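Acta de la reunión de coordinación del servicio de ropa y lencería
Residencia Clunddale
Fecha: 21/9/25
Asunto: plegado de prendas cortas y reparto en habitaciones

1. Aprobación del acta anterior
Se aprueba sin enmiendas.

2. Plegado sobre cama
Se revisa el procedimiento de plegado de prendas ligeras sobre la propia cama, con la sábana bajera ya colocada. 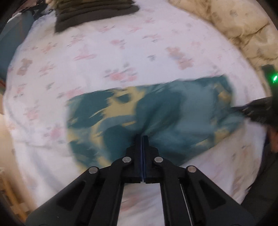
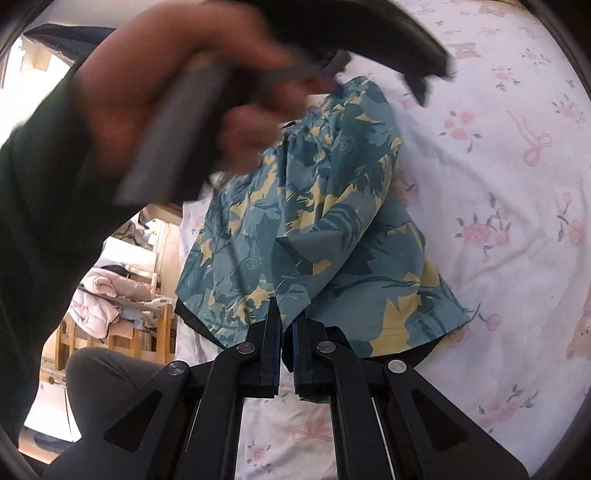
Se acuerda la siguiente secuencia para pantalones cortos:
a) Extender la prenda en plano, con la cintura hacia la cabecera.
b) Alisar la cintura elástica antes de cualquier doblez.
c) Doblar una pernera sobre la otra, haciendo coincidir los dobladillos.
d) Si hay forro interior, recogerlo de modo que no sobresalga por el bajo.
e) Doblar por la mitad en sentido transversal.

Las prendas estampadas se pliegan con el derecho hacia fuera. La planta primera solicita mantener el enrollado para camisetas de tirantes. Se acepta para esa planta, con revisión en noviembre.

3. Sábanas
Se mantiene el cambio de bajeras según el cuadro vigente. Las sábanas estampadas se lavan separadas de las blancas lisas. Quedan pendientes de reposición 19 bajeras de cama individual. El presupuesto de Nallineck asciende a 345 euros, portes incluidos. Se aprueba el gasto.

4. Etiquetado
Las etiquetas termoadhesivas Nisinico se despegan en tejidos sintéticos. Se prueba la etiqueta cosida en 10 prendas de la planta segunda. Posición: cara interior de la cintura, a la izquierda de la costura trasera. No se etiqueta sobre el forro.

5. Carros de reparto
El carro Tan de la planta baja sigue con una rueda bloqueada. Se retira de uso hasta su reparación. Entretanto, el reparto de esa planta se hace con el carro de la primera, a partir de las 10 horas.

6. Ruegos y preguntas
Se pide no dejar ropa plegada sobre las camas fuera del horario de reparto. Se recuerda que los cajones admiten cuatro pilas y que los pantalones cortos van en la delantera.

Próxima reunión: noviembre, fecha por confirmar. Se levanta la sesión.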